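About Praster Football Representation

Praster is a licensed football agency representing professional players, head coaches and a small number of clubs in transfer and contract matters. The firm was established by Hawi Negussie, a former club secretary, and Zaid Kassab, a lawyer with a background in employment disputes. It remains privately owned by its two founding partners and holds no shares in any club, academy or player fund.

Our work covers permanent transfers, loans, contract renewals, image rights and the end-of-career matters that are often left until too late. We act for one party in each transaction. Where a player we represent is the subject of an offer from a club that we also advise, the club mandate is suspended in writing until the matter is closed.

Who We Represent

The agency currently holds mandates for 258 players across senior, reserve and youth football. Most are under the age of 24, and more than half play outside the country of their birth. Each player is assigned a lead agent and a second agent, both of whom are known to the family and to the player's current club. A player may ask for a change of agent at any time during the term of the mandate.

We do not approach players under 16. Parents or guardians who contact us on behalf of a younger player receive general guidance on academy registration at no charge, and no agreement is signed.

Our Departments

Transfers and Contracts. This department conducts all negotiations with clubs, prepares the documents for registration and keeps the calendar of option dates, release clauses and notice periods. It is led by Zaid Kassab.

Player Care. Staff in this department assist with housing, schools, language lessons, banking and travel when a player moves. They remain in contact for the whole of the first season -- longer where a family has moved as well.

Recruitment Analysis. The department maintains written reports on squad needs at the clubs with which we deal regularly. Over the last full season it completed 1609 match reports, all of them by analysts who attended in person or watched the full ninety minutes. Reports are made available to our own players on request.

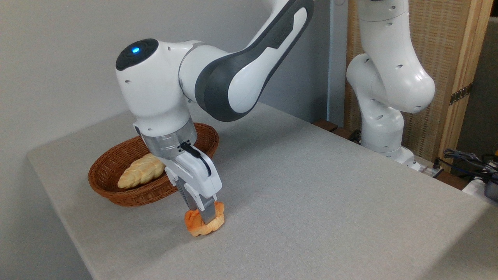 Offices and Partner Firms

The head office is in the Juretti Building, where the founders, the legal staff and the analysts are based. Player Care operates from a separate address on Gebremichael Street, close to the station, and receives visitors by appointment. Tax advice is provided by Stavari, an independent accounting practice. Players are free to appoint an adviser of their own choosing, and a number of them do.

Fees and Conduct

Our fees are set out in the mandate and are never altered during a negotiation. A client receives a full statement of every payment made or due to the agency in connection with a transfer, including any sum paid by a club. Agents employed by Praster may not accept gifts from clubs, and they may not place bets on football in any form.

The agency does not comment on transfer reports in the press, including those concerning its own clients. Statements are issued only with the consent of the player -- usually once registration has been confirmed.

Complaints should be addressed in writing to Hawi Negussie at the head office. They are acknowledged within 4 working days.

This page was last reviewed on 7 September 2026.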